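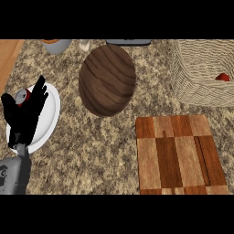 Call for participants: Kitchen Robotics Open Day

We're looking for 18 people to come and spend a Saturday in June with the Bravness project, and we'd love it if you were one of them! Okari is opening its lab to the neighbourhood for the day, and we need participants for the hands-on sessions as well as a few people to help us run the demonstrations.

You don't need a technical background. If you've ever put away groceries or set a table, you already know the job our robots are learning, and your opinion on how they go about it is what we're after. Most of our practice happens in simulated kitchens, where an arm can try picking up the same can all afternoon (it does get gripping, I promise), so part of the day is spent at a screen and part in the lab with the real arms.

What you'll do

Arrive at 9:30 for coffee and a tour. In the morning you'll watch a full demonstration and score each pick and placement on a short form. After lunch you'll work in groups of 6, taking turns steering a simulated arm around a countertop yourself. It's harder than it looks and a lot of fun. We finish at 4:00 with an open question period, and the team usually stays on to chat.

Who can apply

Anyone 18 or older. Left-handed people and people who use a mobility aid are very welcome, as we've heard from too few of you so far. The lab is step-free. Please tell us if flashing or fast-moving screens bother you and we'll seat you for the live demonstrations instead.

Demonstration helpers

We also have paid spots for helpers, who greet visitors, reset the counter between runs and keep the score sheets in order. Training is on the Thursday evening before. Cheerful people who don't mind repeating themselves, please apply!

How to apply

Send a few lines about yourself to Adoración Manzano, open day coordinator, care of the Okari front desk, and put "Participant" or "Helper" at the top. No résumé needed. Lunch is provided and bus fare is reimbursed on the day.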